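Verero home kit: call for participants

Where: your own home
Start: June
Places: 11 households
Payment: £400 on completion
Closing: when the places are filled

Skallivico is looking for households to try the Verero hand-held recording kit before it goes on general sale. Verero is a gripper tool with a camera fitted. You hold it, pick things up with it and put them down again, and the recordings are used to train robot arms to do ordinary jobs about the house. We have tested it at length in our own workshop. We now need people who did not build it to tell us whether the kit, the booklet and the upload service are good enough to charge money for.

What you get

A loan kit in a carry case, containing the gripper tool, a charger, a spare battery, a set of finger pads in two sizes and the printed booklet. You also get a login for Firnis, the web service that receives the recordings and shows you which ones have been accepted. The kit stays ours and goes back at the end. Postage both ways is paid.

What we ask you to do

Record short tasks in the rooms you live in. Typical tasks are moving a cup from one place to another, putting cutlery away, folding a small towel, or taking a cable off a bed and placing it on a shelf. Each task is on a card in the booklet with a start point and an end point. Most take under a minute. You choose which cards to do and in what order, and you can repeat one as often as you like provided you move the objects between goes.

Please don't tidy up for us. We want rooms as they are on a normal day, with the usual things on the floor and on top of the furniture. Patterned bedding, dark cupboards and pale floors are all useful.

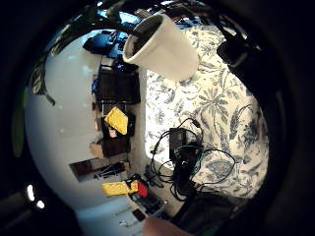 A white cup and a patterned bedspread, recorded with a hand-held gripper. The wide lens gives the round picture.

The full set is 1004 accepted recordings per household. People who have done similar work for us fit it in over several weeks, in sittings of an hour or less. Firnis keeps a running total. A recording is turned down if the tool was switched on late, if the object is out of view for the whole task, or if a face can be seen. Rejected recordings do not count towards the total, but you are not marked down for them either.

At the halfway point and at the end you fill in a written questionnaire about the kit. Be blunt. We want to know if the grip is tiring, if the trigger is too stiff, if the booklet is muddled or if the upload takes too long — all of that goes to the people setting the price and the final design.

Who can apply

You must be 18 or over and live at the address where you will record. Everyone else in the home must agree to it in writing. You need home broadband and a laptop or desktop computer. Left-handed applicants are very welcome, as the tool is meant to work in either hand. No technical background is needed. Please do not apply if you have a wrist or hand condition that is made worse by gripping.

Privacy

The camera sees a wide area, so expect much of the room to be recorded. Put away letters, bank cards, photographs and screens before you start. Sound is not recorded. You can delete any recording from Firnis before you submit it, and for 2 weeks afterwards.

Payment

£400 is paid by bank transfer once the full set is in and the kit has been returned. If you stop early you are paid for the share you have finished. Normal wear to the kit is not charged for. You are responsible for your own tax.

How to apply

Fill in the form on the Skallivico website under Verero, home kit. It asks for your postcode, the rooms you can record in and the hand you would use. Applications are handled for us by Ntuli, the recruitment agency, and replies will come from them. Phone lines are open from 9 am to 4 pm. If you are offered a place you will be sent the agreement to read before any kit is posted.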